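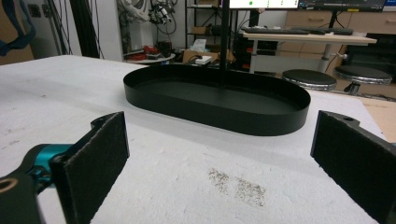 Chapter 7
Work Cell Rules and Good Practice

After reading this chapter you should be able to:

Write a start-of-shift check for a small gripper station
Set limits on speed, force, and reach for a given task
Keep a change log that another person can follow
Tell the difference between a rule, a standard, and a habit

Key terms: work cell, clear zone, end effector, contact pad, housekeeping, residual risk, stop category, change log

7.1 Why this chapter comes before programming

Chapters 5 and 6 dealt with how a gripper closes on an object and how much force it needs. By now most readers want to run something. The lab exercises for Chapter 8 assume that you can, but they also assume that the station you run it on has been checked and that its limits are written down. Students who skip this chapter usually come back to it after their first ruined set of contact pads.

Most of the material here was first written as shop rules at Tilthorpe, a small parts-handling plant where Zerrin Güneş was responsible for the bench-top cells. The plant ran light grippers at open benches, close to desks, shelving, and people doing other work. Large fenced robots get a good deal of attention in the published safety standards, and they should. Bench-top work gets less attention from the people doing it, mainly because the forces look small and the hardware looks like a hand tool. A gripper that can't break a finger can still pinch one, and a tray knocked off a bench by an arm moving at full speed lands on somebody's foot.

7.2 Rules, standards, and habits

A rule is something your own site has written down and can enforce. "No one reaches into the clear zone while the arm is enabled" is a rule. It should be short, and it should be possible to tell from across the room whether it is being followed.

A standard is written by an outside body and applies to many sites. Standards tell you what has to be considered and often how to measure it. They don't know about your bench. Someone at your site has to read the standard and turn it into rules, and that person's name should be on the result.

A habit is what people do without being told. Good habits are worth having, but they leave with the person who has them. At Tilthorpe, one technician always brushed the bench down before homing the arm. When she moved to another building the pads on that cell began to wear quickly, and it took weeks to find out why. The brushing then became a rule.

7.3 The clear zone

The clear zone is the part of the work surface that the end effector can touch in normal operation, plus a margin on every side. The margin depends on how fast the arm moves and how long it takes to stop. Mark the zone with tape or paint. A zone that exists only in the software does nothing for a person setting down a coffee cup.

Only three kinds of thing belong inside the clear zone: the workpiece, the fixture or tray that holds it, and anything the task itself uses. Tools, spare fasteners, phones, and paperwork go elsewhere. Tall items such as posts and stands need special care. The operator may be looking down at the fingers while the wrist or the arm behind them swings toward the post. If a post has to be there, enter it in the cell drawing with its full height -- not only its base.

Loose grit, seeds, filings, and crumbs count as foreign material even when they weigh almost nothing. They get into soft contact pads and change the friction, and they can keep a flat-bottomed tray from sitting level. Brush or vacuum the surface. Don't use compressed air, which moves the material into the joints and onto the next bench.

7.4 Contact pads

Soft pads are wear parts. Treat them the way you'd treat brake pads on a bicycle. Each pair should be checked by eye and by touch, with the arm disabled, at the start of every shift. Look for:

lifting at the edges
flattened or shiny patches on the gripping face
material stuck in the surface
loose screws at the bracket
a difference in wear between one finger and the other

Replace pads in pairs. A new pad facing an old one will pull the part to one side as the fingers close, and the error will look like a problem in the program.

7.5 Limits

Every task sheet must give a limit for speed, a limit for grip force, and a limit for reach. Use the lowest values that do the job. If the part can be moved at a slower speed without holding up the next step, the slower speed is the limit.

Worked example. The Skernik training cell used in the exercises has a reach of 700 mm from the base. The task sheet for the tray transfer uses 2 trays and holds the tool at 88 mm/s whenever the fingers are within the clear zone. A student finds that the cycle is too long and proposes raising the speed for the whole path. The better change is to raise it only where the tool travels well above the surface, and to leave the approach and the release as they were. The student writes the proposal in the change log, runs it with no part in the fingers, and has a second person watch the first full cycle.

7.6 The change log

A change log entry has a time, a name, what was changed, the old value, the new value, and the reason. "Adjusted grip" is not an entry. If you can't restore the old setting from what is written, write more.

Two plants owned by Hundico once used the same cell with different logs. One kept its log on a clipboard at the bench, and the other kept it on a shared drive. The clipboard log was messier and far more complete. Put the log where the work is done.

7.7 Before you go on

Read the Ansari checklist in Appendix C and fill it in for the station you'll be using in Chapter 8. Leave no line blank. If a line doesn't apply, write "does not apply" and your initials. Bring the completed sheet to the first lab session, along with a sketch of the clear zone showing the tray, any posts or stands, and the place where the operator will be.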